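Tablecloth weights and the dressing of the table

A dressed table is a table that has been covered, wholly or in part, before it is used for eating, working or show. The habit is a very old one, and it has gone on quietly changing ever since people first had flat surfaces they wished to protect or make handsome.

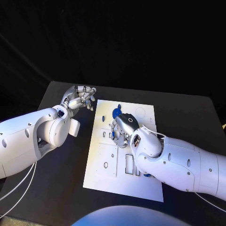

The word "dressing" is used in this sense mostly by people in the catering and linen trades, though plenty of households say it too, usually when guests are expected. It takes in the cloth itself, the padding beneath it, any runner or mat laid over the top, and the small fittings that hold everything in place. Of these, the weights and clips have had the least written about them, which is rather a pity, as they have a pleasant little history of their own.

Cloths and undercloths

The cloth most people picture is linen or cotton, hemmed on all four sides and allowed to fall a hand's length or more over the edge. Beneath it there is often an undercloth, sometimes called a silencer — a lovely word — made of felt or thick brushed cotton. It softens the knock of plates and cutlery, takes up small spills, and stops the top cloth from sliding when somebody leans across for the salt. Older housekeeping manuals treat the undercloth as quite essential and can be stern with anyone who leaves it out.

Polished tables present a difficulty, for the better the shine, the more readily a cloth will creep. Some families keep a thin undercloth folded away for exactly this purpose. Others prefer to leave the wood bare and lay mats at each place, a style which has come in and gone out of favour a good many times.

Weights

Weights came into their own with meals taken out of doors. The simplest was a pebble tied into the corner with thread, and this is still done in gardens and on beaches wherever there is a breeze and a picnic. Sewn-in weights followed, commonly a flat metal disc hidden in a small pocket in the hem, and then the hanging weight, which grips the edge of the cloth with a spring or a pair of tiny jaws and dangles below it.

Hanging weights were soon being made in all sorts of shapes: pears, acorns, fish, bells and bunches of grapes. The Hondside works turned out a well-loved series in glazed pottery, fired in batches of 300, and collectors are still very fond of the pears, whose glaze pooled to a deep green around the stalk. A Hondside set was sold as 8 pieces, two for each corner, and complete boxed sets are not at all easy to come by. Dumisani Mabuza's handbook for collectors gives a whole chapter to telling the early glazes from the later ones, and it is a friendly read even for those who own none.

Clips

Clips do the same work from the opposite direction, pressing the cloth against the underside of the table. The early ones were bent from a single strip of sprung metal and had a bad name for scratching. Zdenka Milošević, who ran a linen hire business, had hers lined with scraps of felt, and the idea was taken up by the maker Rolleta, whose felted clip stayed on sale for 15 years with hardly any alteration.

Care

Weights should come off before a cloth is washed, and this applies to the sewn-in sort as well if the pocket can be opened. Metal left in a damp hem will leave a brown mark that is very stubborn indeed. Pottery weights want nothing more than warm water and a soft cloth, and are best kept wrapped singly so that they do not chip one another in the drawer.

See also: Napkin; Picnic; Place mat; Table runner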